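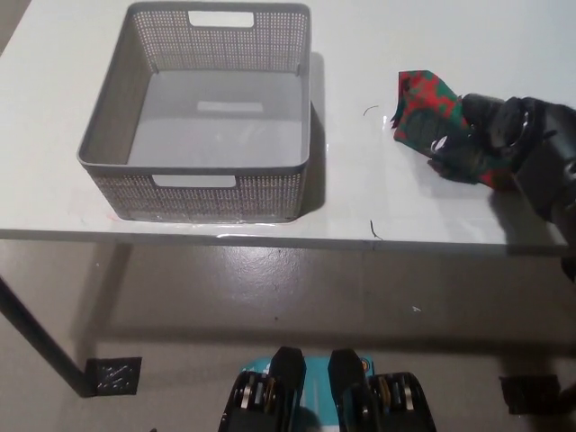
4 Mar 2025

OK, laundry and fabric sorting, round two! I promised Veerle I'd write this up before I forgot half of it, so excuse the rambling.

Started with the baskets. Luuk Goossens has been after me to pick one type and stick with it, and I think I finally have. It's the gray plastic one with all the little square holes in the walls. Rectangular, solid rounded rim, a handle cutout at each end of the short reach (well, near wall and far wall, the way I park it on the left side of the table). I tried the deep Undeseck tub first and hated it. You have to lean right over to get anything off the bottom, and small pieces go down there and stay until somebody tips the thing out. With the gray one I can see the whole floor from where I stand.

The white table stays too. It's a bit glossy and the overhead lights bounce off it, which Veerle complained about last June and is still complaining about now, but dark lint shows up on it right away and it wipes down in a few seconds. I did try a felt cover on it - terrible idea, everything clings.

Now the fabric. The red and green camouflage print is my favorite of the whole batch, and I don't care who knows it. Bright red, dark green, and that emerald that makes your eyes hurt a little. Luuk says it looks like a Christmas tree that joined the army. Anyway, it's good for this work for a boring reason: when it's crumpled you can't find the edge. With a plain cloth you follow the shadow along the hem and there's your corner. With the camo the patches break everything up, so a fold looks like a color change and a color change looks like a fold. I kept grabbing what I thought was a corner and coming up with a pleat from the middle.

What worked better for me:

Lift at the highest point first, whatever it is, and let the rest hang. Don't go hunting for a corner while it's in a heap.

Let it drop back once, then look again. Usually a hem has come out by then.

If it's still a ball after two lifts, pull it flat with both hands and start over. I wasted a lot of time being stubborn about this.

Folding before it goes in the basket: I went back and forth. Thirds looks nice, but the camo is springy and opens up again as soon as you let go. In half and half again holds better. For the Sosa towels thirds is fine, they're heavy enough to stay put. The thin Plirkico squares I'm just laying in flat, life is short.

Weights, for the inventory sheet (Luuk wants them in grams): the basket on its own came out at 697. I had written 800 on the old label, no idea where I got that, so please cross it out if you see it. The kitchen scale drifts if you leave it on, so zero it every time. I forgot once and had to redo a whole stack, grr.

We have a budget of 200 dollars left for fabric and I'd like to spend part of it on more loud prints. Stripes maybe, or big florals? Plain gray would also be interesting against the gray basket, now that I think of it. Veerle Verbruggen has a contact at Ladbridge who sells remnants by the bag and I've asked her for the price list.

Washing: everything goes through at 30, no softener. The softener made the last load slippery and I don't want that mixed in with the rest.

Still to do:
- new label for the basket, with the right weight this time
- find the lint roller (checked the drawer and the windowsill, not there)
- ask Luuk whether the camo piece needs hemming again, one side felt a bit frayed to me
- try the basket on the right-hand side of the table, Veerle is left-handed and says my setup is all backwards for her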